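From: Miroslava Kratochvíl
To: bimanual-handling list
Date: 6/16/26
Subject: Re: Two-hand transfer of grape bunches, force budget question

Bello Omoregie wrote:

> I have read the Hirisby note twice and I still don't see where the
> grip force limit comes from. Section 3 says the second hand "shares
> the load" but the controller in the appendix only regulates the
> supporting hand. If the pinching hand is position controlled, it
> can take any share of the weight, including all of it, and you would
> not know. Also, why report berry loss per bunch and not per transfer?
> A bunch that gets picked up twice is two chances to lose berries.
>
> Bello

Bello,

Both points are fair. The appendix describes the January version of the controller and should have been replaced before the note went out. I will try to describe what we run now.

The supporting hand goes under the lower part of the bunch with the fingers curled. It is force controlled along the vertical and compliant in the other directions. The pinching hand closes on the upper side near the stem. In January it was position controlled, as you say. It now runs an impedance law with low stiffness in the vertical and moderate stiffness in the plane, so its share of the weight is bounded by the stiffness times the allowed position error. The bound is loose, but it exists, and we log when it is hit.

The split is set by one parameter, the support fraction. We do not estimate the mass of the bunch beforehand. The supporting hand rises until the vertical force stops growing with displacement, and the pinching hand closes only after that. Closing first was the main cause of torn stems in the old runs, because the later lift from below pushed the bunch sideways against a fixed pinch.

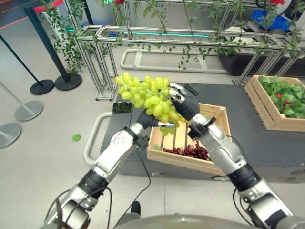

The harder part is the reference frame for the pinch. A dense bunch hides most of its own stem once the supporting hand is in place, and the head camera loses the lower half of the bunch behind the fingers. We take the stem exit point from the last unobstructed view and carry it forward using the wrist pose of the supporting hand. This assumes the bunch does not roll in the hand. When it does roll, the carried point is wrong and the pinch lands on berries. Rozália Kadlec has a detector for this that compares the expected and measured torque at the supporting wrist. It works on conical bunches. On flat or two-lobed ones it fires too often, and we have no good fix.

On the test set: 80 transfers, 8 of them stopped by the roll detector before the pinch closed. Of those 8, Alcides Evangelista labeled every one by hand from the video and found that some had no visible roll at all. I would treat the detector as conservative and would not quote a precision number from a sample that size.

On your second point, loss per transfer is the better metric and the revised note will use it. The per-bunch figure came from the Varnthorpe protocol, where each bunch was handled once and the two numbers were the same. We reused bunches, so they are not. Loss also depends on how long the bunch has been off the vine, and reuse mixes that in. Cherry Mae Bañez is splitting the logs by handling count. If you want the raw table before she is done, the first 18 columns are stable and the rest may be renamed.

Two things I can't answer yet. First, whether the support fraction carries over to other fruit. The strawberry trials use a single hand and a different planner, so they say nothing about it. Second, whether glove friction matters. We have only used one glove material on the hands, and the compliance gains were tuned with it on. A change of glove would probably mean tuning again.

The corrected appendix is in the Drarnell repository under controllers/vertical_share. The old one is still there with a suffix, so please check which file you open. If you rerun the simulation from the note, use the new gains. The old ones go unstable with the impedance law on the pinching side at the default time step.

Miroslava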